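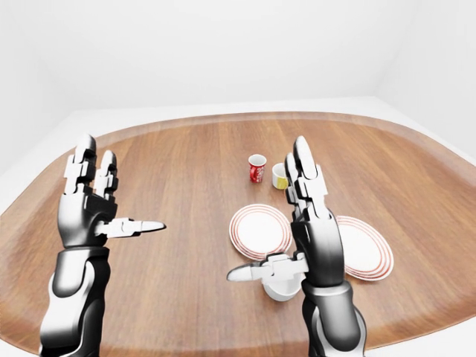 Last modified: 1/5/26

Figure 3. A mixed setting on a wooden table: three cups of different patterns and two white plates with red rings.

4. Replacement and the mixed set

4.1 How sets come apart

Most households in the Moscombe sample began with a matching set of crockery, usually bought or given at the time of a first shared home. Very few still had one. The ordinary course of things is that cups go first, then bowls, then side plates, and that dinner plates last longest. Cups are handled more often than anything else in the cupboard, they travel to other rooms, and they have a handle that can come off. A plate with a small chip on the rim tends to stay in use. A cup with a chip in the same place is moved to the back of the shelf or used for pens.

The result is a table of the kind shown in Figure 3, where the plates still agree with each other and the cups do not. We call this a mixed set. The term is ours and we use it for any group of pieces in regular use where at least one type (plate, bowl or cup) no longer matches within itself. It does not cover households that bought odd pieces on purpose from the start, which are dealt with in section 5.

Khasawneh's earlier work on kitchen cupboards treated the mixed set as a sign of a household short of money. Our interviews do not bear this out. Income had little to do with whether a set was mixed, though it did affect how quickly a broken piece was replaced. Several of the better-off households had the most varied shelves, mainly through gifts and holidays.

4.2 Ways of replacing a piece

We asked each household to talk us through the last piece of crockery it had replaced. Answers fell under 3 headings.

The first was like for like. People looked for the same pattern, sometimes for months, in shops and second-hand sales. This was most common where the set had come from a parent or grandparent. It was also where people spoke with most annoyance about makers who drop a pattern without notice. One woman had kept the broken lid of a sugar bowl in a drawer since March in case she needed to check the colour of the glaze.

The second was near match. Here the new piece shared one feature with the old one, nearly always colour, and the rest was let go. People who did this often said the new piece "went with" the others. When asked what they meant, they pointed to a band, a rim or a shade. Shape was hardly ever mentioned, even where the new cup was plainly taller or wider than those it joined.

The third was free choice, where no attempt was made to match. This was far more common for cups than for plates, and many people seemed surprised that we asked. A cup was thought of as belonging to a person. A plate was thought of as belonging to the table. Children in particular were allowed to pick their own cup, and these cups stayed in use after the child had left home — in two cases they were kept for visits and not used by anyone else.

4.3 Stacking and storage

Plates are stacked and cups mostly are not, and this matters more than we had expected. An odd plate in a stack causes trouble every day. It rocks, or it has to go at the bottom, or it takes up a second pile. An odd cup on a hook or shelf causes none. Households with small kitchens were stricter about plates than households with large ones, and said so in terms of space, without any mention of looks.

The Tivolura survey, which used a postal form, found a weaker link between kitchen size and matching plates. Its form did not separate dinner plates from side plates. When we join the two types in our own data the link weakens in much the same way, so we think the difference lies in the question asked.

4.4 Limits

The interviews were held in people's homes, and some had clearly tidied beforehand. Pieces kept for best may have been brought forward and worn ones put out of sight. Nseir (personal communication) met the same problem in the Prernar study and dealt with it by returning a second time without an appointment. We did not have leave to do this. We also relied on people's memory of what a set had been like when new, which was poor for bowls and better for plates.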